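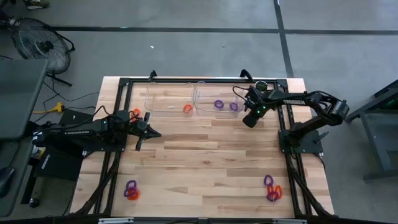
FICTION / SHORT

Holdover

The relay station at Meketano kept time by three means. The primary was the satellite receiver. The secondary was a rubidium oscillator in the lower rack. The third was a quartz wall clock that had hung over the door since before the road was paved, and it was not listed in the manual.

Warrant Officer Yoshinori Yoshida had the night watch in July when the receiver reported that the station had moved 854 meters to the east.

He read the line twice. The position was surveyed and fixed. A brass pin in the concrete pad outside marked it, and the pad had not moved. He set the receiver to holdover, which passed timing control to the rubidium unit, and entered the change in the log at 0214.

"Pruller, this is Meketano. Request your position solution."

"Meketano, Pruller. Wait." The circuit hissed. "Solution is good. No alarms. Why?"

"Compare it with your survey point."

The wait was longer this time.

"We're off to the east," Pruller said. "A little over 800 meters. Satellite count is normal. Signal strength is high."

"How high?"

"Higher than I've seen it."

Yoshida wrote that down too. A jammer made noise, and noise raised alarms. A strong, clean signal with a wrong answer in it was a different problem. He told Pruller to go to holdover and to use voice only.

The convoy call sign was Resex. It had left the depot before midnight with orders to cross the dry lake by the marked lane, and the lane was 60 meters wide. On either side of it the crust was thin, and past the second marker the old minefield began.

He raised Resex on the third try.

"Resex, Meketano. Halt in place. Disregard satellite position. Acknowledge."

"Meketano, we show center of lane."

"Understood. Halt in place."

The lieutenant on the other end was young and did not like it, but the engines stopped. Yoshida could hear them go, one after another, behind the voice.

"Do you have the lane markers in sight?"

"Negative. Dust."

"Do you have a compass and the paper sheet?"

"Somewhere."

"Find them. I will take a bearing on your transmission, and Pruller will take another. Key your handset and count slowly to 20."

The lieutenant counted. Yoshida turned the loop by hand until the tone dropped out, read the ring, and turned it back to check. Pruller passed a second bearing. He drew both lines with a hard pencil and put a small circle where they crossed. The circle was well outside the lane.

"Resex, Meketano. Nobody dismounts. Back out on your own tracks, last vehicle first, walking speed. Report every 50 meters."

"How far?"

He laid the scale along the line.

"I'll tell you when to stop," he said, and looked up at the wall clock to note the time.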